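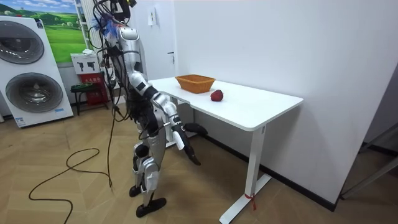 Humanoid robot at a white table.

From: Delia Ledesma
To: nodutberg-obs
Date: Wednesday, November 30, 2022
Subject: Re: flat fields for the November galaxy run

Maja Wilczyńska wrote:

> The sky flats from the second night leave a gradient in the
> stacked frames, bright toward the northeast corner. I see it in
> both filters. Should I drop that night? It would cost us 2 hours
> on the faint group, and the outer halo is already marginal.
> Selina's catalog lists 1,233 sources in the field and I would
> like to keep the same depth limit.

Please keep the night. The gradient is in the flats themselves. The moon was up when they were taken, and the baffle lets in stray light at that angle. The dome flats from the same evening do not show it.

I reran the reduction with the dome flats for the small-scale response and a low-order surface fit to the science frames for the large-scale part. Mask the sources first and grow the masks well past the visible edge of each galaxy, or the fit will eat the halo. Jetgate does this if you set the mask radius by hand. The default is too small for anything extended.

The exposures are 120 seconds each, so there are enough frames for a clean median. Two of them have satellite trails. Reject those before stacking and leave the clipping threshold where it is.

One thing I have not settled is the zero point. Emiliano gets a slightly fainter value than I do from the same standard stars. We may be using different aperture sizes. Emiliano, could you post yours?

Javiera has the reduced frames on the Domínguez disk, in the directory with the November bias set. The old stack is still there too, so check the header before you measure anything.

Delia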